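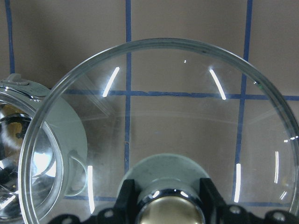

Getting a degree listed in the Ekbridge paper after missing the ceremony

Posted by Sosina Lencho, 2026-03-28

My son finishes at Tinberg College in May but will be away on a work placement when they hold convocation, so he is graduating in absentia. The local paper runs a column of graduates from the area every year. Does he still get listed, or is it only for people who crossed the stage? Also, do I send it in or does the college? He has a double major and I'd like both printed. We moved from Hailu two years ago, if that matters.

Tomoyo Chiba
He can be listed. In absentia is the same degree conferred on the same day, and the column doesn't mention who attended. When my daughter graduated the college sent names to the papers itself, but only for students who ticked the box on the application to graduate, and it used the home address on file. Get him to check both. If his file still has the Hailu address, the notice will go to the paper there and you won't see it in Ekbridge.

For the majors, the college sends whatever is on the record. If the second one was declared late, ask the registrar's office to confirm it's showing before the list goes out. They won't talk to you without his written consent, so it's easier if he emails them.

You can also send one in yourself. The limit was 400 characters with spaces when I did it. I put in the degree, both majors, the name of the college and the town, and left out high school. They cut "proud parents" anyway.

cudley558
pretty sure you have to pay now? my nephew's was in there last year and my sister paid for it, but hers had a photo — maybe that's why. ring the front desk and ask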